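Carrot soup again, third night running

Ok quick one, I have to be out the door in 11 minutes. Carrot and ginger. Big pot. Forgot the stock so it was water and a lot of salt — fine, better than fine. Carrots from the Saturday stall in Lillilport, the knobbly ones, dont bother peeling.
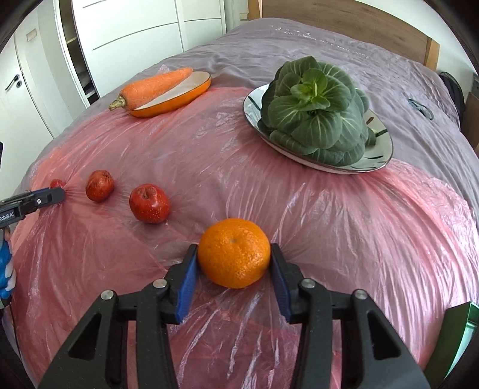
Mandarin and little red apples.

Onion first, low heat, then ginger, then everything else. Simmer till a fork goes in easy. Blend. Squeeze of lime at the end, not befor. Makes enough for 3 bowls, or two if you're me.

Freezes ok. Lentil one next week, maybe, if I find the recipie.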